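Chapter 5
Keeping Stock

In this chapter you will learn:
why a business holds stock
what it costs to hold too much or too little
how to read a stock control chart
how just-in-time differs from holding a buffer

Key terms: stock, lead time, reorder level, buffer stock, stocktake

5.1 What counts as stock

Stock is anything a business holds for use or for sale. A bakery's flour is stock, and so are the loaves on its shelves. Accountants usually divide stock into raw materials, work in progress and finished goods. A shop that makes nothing itself will have only the last of these.

Trilora is a small wholesaler that sells household goods to corner shops. It buys from two suppliers, Sonari and Tristano. Sonari delivers 8 days after an order is placed. Tristano takes 21 days, but its prices are lower. The time between placing an order and receiving it is called the lead time.

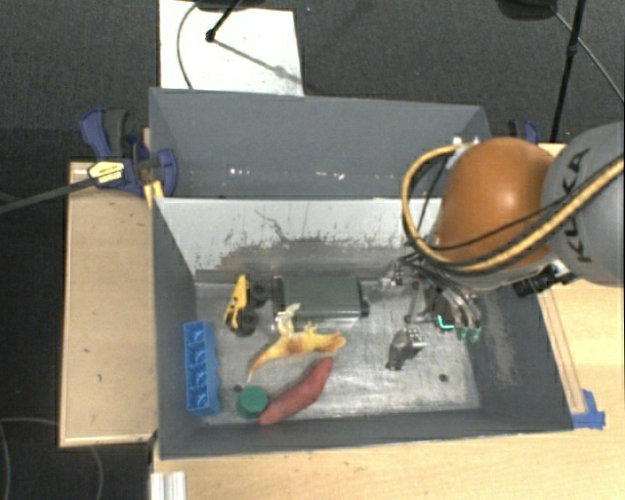 A long lead time means that Trilora must order earlier and keep more goods in hand. Suppose it holds 500 packs of batteries from Tristano. If sales rise suddenly, the packs may run out before the next delivery. Customers will then buy elsewhere, and some of them will not come back.

Holding more stock has costs of its own. Space has to be rented, heated and insured. Goods can be damaged or stolen, or go out of fashion. Money spent on stock cannot be used for wages or to pay off a loan. Economists call this last point the opportunity cost of holding stock.

5.2 The reorder level

Most firms set a reorder level for each item. When stock falls to this level, a new order is placed. The level depends on how fast the item sells and on the lead time. Many firms add a buffer in case a delivery is late.

Activity 1

Rozīte is a café that buys milk, coffee beans and paper cups. For each item, decide whether the café should hold a large or a small stock. Give one reason in each case. Then explain how your answers might change in July, when the café is at its busiest.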